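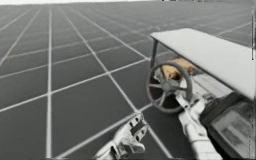 Review: Bogale, a training method for two-handed steering in simulation
Reviewed by Adanech Demissie, May 26, 2018

I've been meaning to write this one up since January, when Defne Ertürk first sent me the code and told me to clear my calendar. She wasn't kidding!

Bogale is a way of teaching a pair of simulated arms to handle a steering wheel together. Most methods I've tried train each hand by itself and then hope for the best, and you end up with two hands pulling against each other like kids with one blanket. Bogale trains a single policy for both, and gives it a small penalty whenever the hands fight. That's really the whole idea -- the rest is careful bookkeeping, and I mean that as a compliment.

I ran it on our lab desktop over a couple of long weekends. The task was grasp, turn and hand over, with 100 trials for each setting. Our old baseline, Waltus, finished 60 of them. Bogale got to the same score with 400 demonstrations and kept climbing, though I'd want more seeds than the 5 I had time for before I bragged too loudly.

What I liked best were the handovers. One hand keeps its hold on the rim while the other comes in open from below, and there's a patience to it that I found rather lovely to watch (my family did not share this feeling).
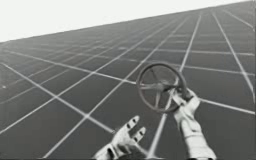 The right hand on the rim, the left one still open beneath it.

Now for the grumbles. The install notes skip a step, and I lost an evening to a missing config file before Alfie Bainbridge pointed me to it. Contact forces are logged in a format all their own. And I haven't tried any of this on real hardware, so please don't take my numbers as a promise about yours.

Still, if you work on two-handed tasks and have a decent graphics card, I'd say give it a go. Start with the default penalty weight and leave it alone for the first run -- I fiddled with mine right away and had to start over.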